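Sorting the table junk: what goes in the box?

frade_232
Rule in our place is that anything left on the table gets boxed. So far the red box has a sponge, a jar lid and some bottle caps in it, and I feel I've accomplished a great deal.
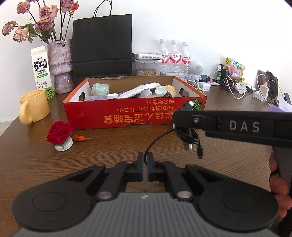
The chargers are next and I've been putting them off since December. Do cables get their own box?

gulumel
Own box. Mix them with caps and you'll be picking caps out of cables until you retire.

azlan.pasaribu
Disagree. One box, lid on, closet. I have 18 chargers living that way and we're all very happy.

gulumel
Do you own 18 things that charge?

azlan.pasaribu
I own 4.

SutrisnoChin
Toss the caps. What are you saving them for?

frade_232
One is holding up a rose.

SutrisnoChin
Fine, keep that one. The dried bouquet is a dust farm though.

frade_232
The bouquet stays. It has seniority over me.

urkum
Move the milk to the fridge before you start on the cables, please.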